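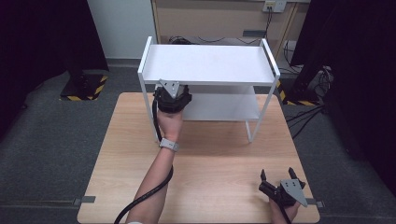 Figure 4.1 A two-tier shelf unit standing on an oak-grain table.

Chapter 4
Small Shelves and the Surfaces They Stand On

I bought my first tabletop shelf for a kitchen in Bredon that had one drawer and a windowsill. It was a Clenetti, two tiers, white, and I put it together on the floor while my dinner burned. I was so pleased with it! For a week I moved things up and down it every evening: mugs on top, then mugs below, then the toaster on top (a mistake, and we'll get to heat in Chapter 6). I had no idea I was doing what this chapter is about, and I certainly wouldn't have called it space planning. I just wanted somewhere to set a cutting board down.

In the last chapter we worked with furniture that stays put, the closets and the wall cabinets and the big bookcases that get screwed to a stud and forgotten. Now we turn to the little stuff. By a small shelf I mean any open unit that stands on another piece of furniture and can be picked up by one person. Spice risers count. So do monitor stands, desk organizers, and those stackable racks people put inside cupboards. We'll call the piece of furniture underneath the host surface, or just the host, and I'll use that word a lot from here on, so you may want to write it in the margin.

The unit in Figure 4.1 is a good one to learn on, being so plain. It has a flat top board with a low rail at each end, a second shelf under that, and an open front. Look at where it stands, too. It's on the far half of the table, and that leaves the near half for whatever work the table is for. When my students at Pesholm get their first desk to arrange, most of them put the shelf dead center, step back, admire it, and then find they have nowhere to open a notebook. I did the same thing in Bredon, so I'm in no position to tease them (I do anyway).

4.1 Reading the host

Before you think about the shelf, think about the host. Clear it off completely. Wipe it down, and run your hand over it while you're at it, feeling for dips, raised seams and old glue. Then measure the depth from front to back, which is the number people skip. Width gets all the attention when you shop, and depth is what you end up fighting with.

Take the desk I use in the worked problems, which is 1000 mm wide. A shelf 400 mm wide sounds modest on that, and it does leave a nice long run of free surface beside it. But if the desk is shallow and the shelf is deep, that free run is all you've got, and the strip in front of the shelf turns into a place where pens go to roll off. So draw the host from above, to scale, and draw the shelf on it as a rectangle. Do this on paper. I've tried doing it in my head for years and I'm still bad at it.
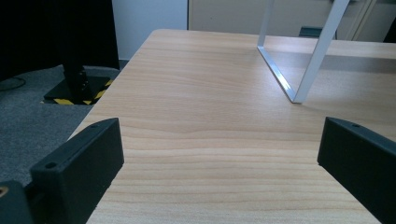
Feet are where I want you to spend some time, and they get hardly any attention in the catalogs. A shelf touches its host only at its feet, so everything you load onto it comes down through those few spots. Some units end in four separate legs with plastic caps. Others have a bar along the bottom, like the white metal one in Figure 4.2, where the upright turns a rounded corner and carries on as a bar across the tabletop before the next leg goes up. I like a bottom bar on a wood-look surface for two reasons: it spreads the load along a line, and it slides without digging in if you have to shift the unit an inch to reach something behind it. The drawback is grit. One crumb of sand under a bar will draw a very straight scratch, and I have the desk to prove it.

Figure 4.2 A white metal frame with a bottom bar, on a pale wood surface.

Separate legs have their own habits. They rock if the host is uneven, and they leave little round dents in soft wood if you load the shelf with books. Felt pads help with both. Cut them a hair smaller than the foot, or they'll collect fluff around the edges and look terrible by September.

4.2 Clear height

Clear height is the open space between one surface and the next one above it. In a two-tier unit sitting on a table you have to think about it more than once: from the host up to the lower shelf, and from the lower shelf up to the underside of the top board. The top itself is limited only by the wall cabinet or your own reach.

The old Brito method, which I still teach, is to gather what you mean to store before you choose a unit and line it up by height along the edge of the table. Measure the tallest thing in each group and add 20 mm for your fingers. Without that allowance you'll be able to get a jar in by tilting it, and you'll curse it every time you want it out again.

Try it now with whatever is on your own desk. Then go on to Practice Set 4A, skipping problem 2 if you haven't got a tape measure handy.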